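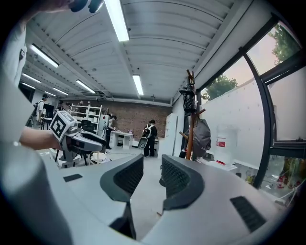
Figure 4. Ribbed ceiling, strip lighting and brick end wall, with open shelving and desk.

4. What people said about the room

4.1 The ceiling and the lights

I'll admit I went into this part of the study expecting to write mostly about furniture. Storage was what I'd been asked to look at, and storage was what I'd been boring my friends with since December. Then the diaries came back and people kept looking up! Of the 2,611 diary entries we collected from the Michalski building and the Jarnby workshops, 172 mention the ceiling or the lights in some way, which puts them well ahead of chairs and only a little behind the heating.

Figure 4 gives a fair idea of what they had above them. The ceiling is white and ribbed, with long corrugations running the length of the room and white beams holding it up, and the fluorescent fittings hang along it towards the far end. I rather like it (I grew up near a bus depot and have a soft spot for this sort of thing), but I didn't have to sit under it all winter. The diary writers were split. One group wrote about the ribs in a friendly way, and several used the same word, "shed", as a compliment. A shed is somewhere you can make a mess and leave the glue out. The other group also wrote "shed" and meant something much colder by it. I coded these separately, and Zuzanna Dudek coded a batch of them again without seeing mine. We disagreed most over the short ones. An entry that reads, in full, "back in the shed" could go either way, and we ended up giving those their own code.

The lights got less affection. People don't seem to mind the brightness so much as the sameness of it: the tubes give the same light at nine in the morning as they do at five, and a fair few entries talk about losing track of the afternoon. One writer at Pustthorpe, our pilot site, kept a lamp on her desk purely so that she could switch it off when she'd finished for the day. I loved that, and I've thought about it a good deal since, though it's only one person and I can't hang an argument on it. What I can say is that entries complaining about the lights cluster among people whose work is close and fiddly, and that people who mostly move about and carry things hardly mention them.

4.2 The brick wall

Nobody was asked about walls. The diary sheet had a box for furniture, a box for storage and a box marked "anything else", and the brick went into the last one. It is a plain red-brown wall closing off the end of the room, and I'd walked past it dozens of times without giving it a thought. For the people working there it turned out to be the place you arranged to meet: "by the brick", "down at the brick end", "leave it at the bricks". Everything else they talk about is white. The ceiling is white, and so are the beams, the shelves and the desk at that end, so I suppose the brick does the job a clock tower does in a town.

I want to be careful with this. Lindens and corridors and vending machines get used as meeting points too, and a different building would have its own. Still, when we ran the questionnaire (160 returned, from all the sites together) and asked people to sketch their room from memory, the brick wall was very often the first line they drew, and a good many wrote "brick" on it in case we missed the point. The windows and doors wandered all over the paper.

4.3 Shelves and the desk beside them

Now the furniture, at last. The white open shelving in front of the brick holds assorted small things, and to the right of it stands a white desk with more things on top. This pairing came up again and again in the interviews. The shelves are supposed to be where items live and the desk is supposed to be where somebody works, but the line between the two is soft. Small items travel sideways. Somebody takes a box down to look for something, puts it on the desk because the desk is right there, and goes to lunch.

I asked people whose job it was to put such things back and got a lovely range of answers, from "whoever's nearest" to a long silence. What nearly everyone agreed on was that open shelves were better than cupboards. You can see what you've got from across the room, and you can see when it's gone. The price is that you also see the muddle all day long, and the tidier people felt this keenly (two of them brought it up before I'd even sat down).

We did try a change. In May 2018 we put labelled Nerkia trays on the shelves at Jarnby and left everything else as it was. The trays were used, cheerfully, for the first fortnight. After that the labels and the contents began to drift apart, and the desk filled up again at much the same pace as before. My own view is that the desk was simply too close. A spare flat surface within arm's reach of a shelf will get used as a shelf, whatever you write on the trays.

Search articles, authors, keywords Go Advanced search

4.4 A note on what got left out

The diary sheets limited people to a few lines each, and I now wish they hadn't. Noise hardly figures in the results at all, and I'm fairly sure that's down to our boxes and not to the rooms being quiet. I'd also have liked to know how the ribbed ceiling sounds in heavy rain. I've asked at Jarnby since, and the answer was "you get used to it", so there is plainly something there for the next round of diaries to pick up.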